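Cidau Community Server: Set-up Guide
Section 4. Importing followers and setting up account safeguards

By now your Cidau server is running and you've signed in as the owner. This is the fun part! Once you finish this section, your members can move in, bring their follow lists with them and start posting.

Before you start
You'll need the owner password, the recovery key you saved in Section 2, and the export file from your old network. Cidau reads files made by Grestier and Amin directly. Anything else has to be saved as a plain CSV first.

Importing a follow list

1. Open Settings and choose Move In.
2. Click Add File and pick your export. The name shows up in green when Cidau can read it.
3. Look over the preview. Accounts that no longer exist are crossed out, and you can untick anyone you'd like to leave behind.
4. Click Bring Them Over. Requests go out in batches of 1,000, so a list of 1,458 accounts takes two batches. You can close the window — the job keeps going on the server.
5. When the bell icon lights up, open it to read the import report.

Note: People with locked accounts have to approve you again. They stay under Waiting until they do.

Caution: Don't run the same file twice while a job is in progress. Other servers may read the repeat requests as spam and block yours.

Setting the report threshold

A flood of complaints shouldn't knock an innocent member offline, and we're really proud of how Cidau handles this. Reports put an account into a review queue, and a moderator makes the call.

6. Go to Moderation, then Thresholds.
7. Set Reports Before Review. The default is 17, a comfortable number for a mid-sized server. Small groups can go a lot lower.
8. Turn on Protect Staff Accounts. With this on, suspending an owner or moderator takes two people to confirm.
9. Click Save, then Test. A practice report should land in your queue within a minute.

Caution: With Protect Staff Accounts off, any moderator can suspend the owner. If you get locked out, use your recovery key on the sign-in page. Support can't lift the suspension for you.

Checking photo posts

Bullport is the built-in gallery tool, and it's a joy to use! It keeps up to three photos together in one post and lets readers swipe between them.

10. Start a new post and click the camera icon.
11. Choose three photos and drag them into the order you want.
12. Leave the caption box for last. One caption covers the whole set.
13. Click Preview. All three photos should load, in order, with the caption underneath.

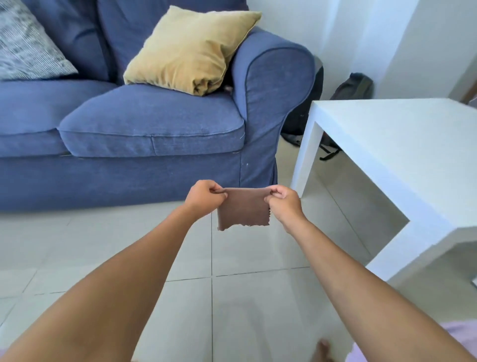
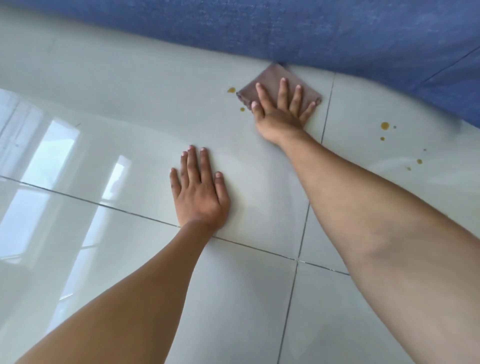
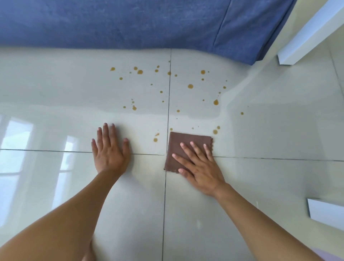 Figure 4-3. Gallery post, three photos. Blue fabric in each.

Note: If a photo stays gray in the preview, check the file name. Names with slashes or emoji won't upload in release 2,015 or earlier.

14. Click Post, or Discard if you were only testing.

Next: Section 5, Inviting members.

Last updated 1 August 2024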